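I've been meaning to write about Grellach since June, when we finally got round to walking the old coast path there. It's only 4 miles, but with my knees and Leilani's habit of stopping at every gate (she does love a gate!) it took us the whole afternoon, and we ate most of the fruit cake before the first stile.
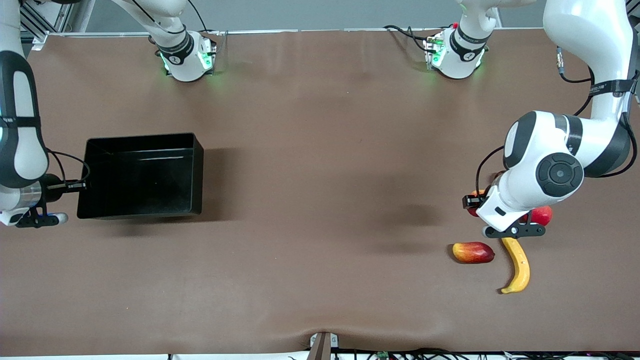

The tea room at the far end shuts at half past four, so do set off before lunch if you fancy a scone. We missed it by minutes and had crisps on the harbour wall.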